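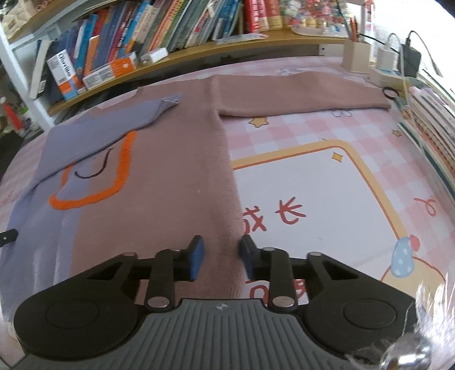

*Mauve knit sweater and lavender-gray sweatshirt on the bed.*

# Olline fabric shaver, long-term review

Bought: the rechargeable model, $23, in the light gray body
Used on: sweaters, sweatshirts, two throws, one couch cushion
Verdict: good on knits, poor on fleece, worth the price

I own a lot of sweaters and keep them for years, so pilling is a regular problem in my house. My old shaver was a Sunberg that ran on two AA batteries. It worked until the foil (the thin metal screen over the blades) got a dent in it and started to snag. Sunberg doesn't sell the foil separately for that model, so I went looking for something I could get parts for.

The Olline comes with one spare blade, a cleaning brush, and a charging cable. There is no wall plug in the box. A two-blade refill pack costs $6 and I have had no trouble finding it.

## Size and handling

It is a bit smaller than a can of soup and has a handle that angles back from the head. My hand doesn't get tired during one sweater. By the third one I want a break, mostly from the buzzing. It is louder than the Sunberg and has a higher pitch. I wouldn't use it in a room where someone was trying to sleep.

The switch has two speeds. Low is enough for fine knits. I use high on thick wool and on the elbows of anything, where the pills are packed tight.

The lint cup twists off. It holds what comes off one badly pilled sweater, and then you need to empty it. If you let it overfill, the lint backs up under the blade and the motor slows down. The twist lock on mine has loosened a little since I got it. It still stays on, but I check it before I start.

## Battery

Olline claims 50 minutes on a charge. I timed it once on low speed and got a little less than that, and I would expect high speed to drain it sooner. I charge it once a month, and that covers what I do. You can't run it while it's plugged in. That annoyed me the first time it died halfway down a sleeve.

## How it does on different fabrics

**Wool and wool blends.** Very good. Two light passes take off nearly everything. Heavier pressure doesn't help and can thin the yarn.

**Soft, fuzzy knits.** Good, with care. If the fabric is meant to be fuzzy, the shaver can't tell fuzz from pills. Use the longer guard, which snaps over the foil and lifts it off the surface. Work on the underarms and the sides where your arms rub, and leave the rest alone.

**Cotton sweatshirts.** Good on plain areas. Stay off anything printed. I caught the edge of a print on an old sweatshirt and it left a small rough spot that I can still feel.

**Acrylic throws.** Fine, but slow. Mine took three rounds of emptying the cup and looked better for a few weeks before the pills came back. A shaver won't fix cheap yarn.

**Fleece.** Poor. It leaves flat, shiny tracks. I stopped after one sleeve.

**Couch fabric.** Surprisingly decent on my Bruvudis loveseat, which has a tight weave and pills only at the front of the seat. I wouldn't try it on anything with loops.

## A few things that helped

- Lay the clothing flat on something firm and pull it smooth with your free hand. A crease or a fold can get pulled into the foil and cut. A bed will do for a quick touch-up, but a table is better.
- Take the sweater off first. I know people who shave pills off while wearing the thing, and that is how holes happen.
- Go around buttons, zippers, seams, and loose threads.
- Brush out the blade each time. A dirty blade pulls instead of cutting.
- Wash after shaving if the piece needs washing anyway. It gets rid of the small bits the cup misses.

## Compared with a sweater comb

I also have a Falcão sweater comb, a small flat one with a fine metal mesh edge. It costs less, makes no noise, and never needs charging. On thin, smooth knits I still reach for the comb because I have more control near the cuffs and neckline. On a thick sweater it takes far too long and my wrist hurts. If you own two or three nice sweaters, the comb may be all you need.

## Updates

**26/08/2020:** Replaced the blade for the first time. The old one had started to skip over small pills. Swapping it takes less than a minute: the foil unscrews, the blade pulls straight up, and the new one pushes on. Cuts like new again. The battery seems the same as when I bought it.

Rating: 4 out of 5. I took one point off for the noise and for not being able to use it while it charges.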